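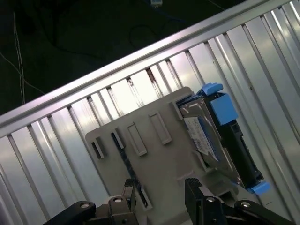

I will say it plainly, friends: schools should keep teaching spelling by hand, with a pencil and a list on the fridge. My daughter's class switched to Pirkon in April, and she now types 24 words a night and lets the program finish half of them for her.
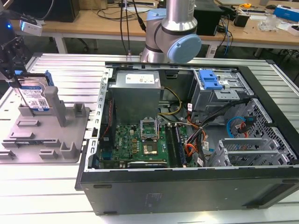 Spelling, to my mind, sticks when it's slow. Macarena Palma, who taught me in fourth grade, had us write each word, cover it, and write it again, and I can still spell "rhythm" without a pause. I love machines, mind you. Show me a computer lying on its side with the panel off, with the yellow and black wires looping out of the power supply, and I'm happy all evening! But a child learning "neighbor" needs her own hand to make those letters, over and over, until they feel like hers.

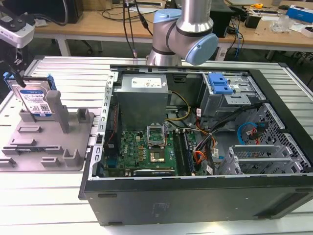
*A Dell board inside an open tower.*

So let's keep the lists, and maybe save the typing for sixth grade.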